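Ponura (town)

Ponura is a market town on the Royer River, 20 miles upstream from Tristel. It has 677 houses, most of them built after the railroad came through. The town grew up beside a ford and later made its living from flour and wool. The last mill, Graler, closed when the dam was raised.
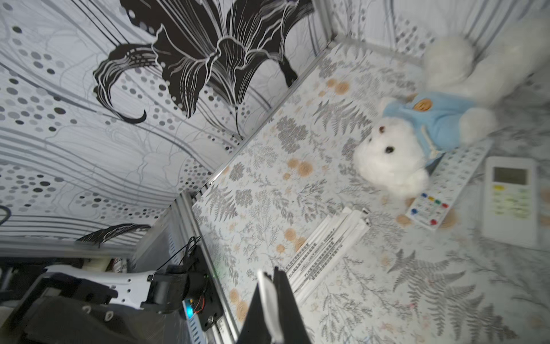 According to a reader from Tristel, the mill kept grinding animal feed for two more winters after the dam work, and the closing should be placed later. Town records do not settle the point.

Summers are dry. The river floods most years in March, and the lower streets are closed to traffic until it drops.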